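Monthly Workroom Checklist, with Comments
Ornwood building, packing and repair workroom, ground floor
June 2019
Checked by: Raghda Salameh

How to read: OK means no action. WATCH means look again next month. FIX means somebody must do it before the next check.

1. Floor and walkways
Main walkway clear from door to back wall: OK
Floor dry, no oil: OK
Mats lying flat: WATCH
Comment: The corner of the mat near the sink is turning up again. I pressed it down with tape but the tape will not hold for long. A new mat is 22 dollars from Zaidi, and I have asked for it already two times.

2. Doors and exits
Exit door opens fully from inside: OK
Exit sign lit: OK
Nothing stored in front of door: FIX
Comment: There were boxes of Flallow packing paper standing in front of the door, at the left side. The door could still open, but not all the way at first. I moved them to the shelf. Please, whoever takes the delivery, do not put them there, also when it is only for five minutes.

3. Ceiling lights
All tubes working: OK
Covers in place: OK
Flicker or noise: WATCH
Comment: I stood under each light with the radio off and listened. One is making a small humming sound. It gives good light, so I did not mark it FIX. The work tables need a level of 500 by our own house rule, and I measured 565 on the long table and 720 on the one by the window.

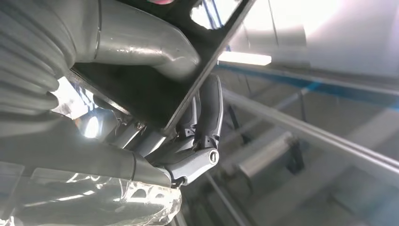

The light switch by the door is a little loose in the wall. It does not move when you press it gently, but some people hit it with the elbow when their hands are full. I wrote to Banix, who look after our electric parts, and they will come in July. Until then please use the other switch.

4. Power cords and outlets
Cords without cuts or tape repairs: OK
No cord across the walkway: OK
Extension cords not joined one to another: FIX
Comment: Two were joined behind the label printer. I took them apart and put one long cord in their place. The short ones are in the drawer.

5. Shelves and storage
Shelves fixed to wall: OK
Heavy things on the low shelves: WATCH
Load label readable: OK
Comment: The label on the tall shelf says 100 kg for each level. We are under this. But the tape rolls are stored high and the full crate is higher still, and I would like to change this the next time we are tidying.

6. First aid and fire
First aid box complete: FIX
Fire extinguisher in place, pin in, gauge in green: OK
Fire blanket in place: OK
Comment: Missing from the box are the small bandages and the eye wash, which has passed its date. I have thrown the old bottle away. The new one is ordered.

Open from last check: the mat (see 1). The window handle was repaired and is closed on my list.

Signed: R. Salameh

Ornwood Workroom | Questions: ask at the front desk | © 2019 Ornwood | Back to top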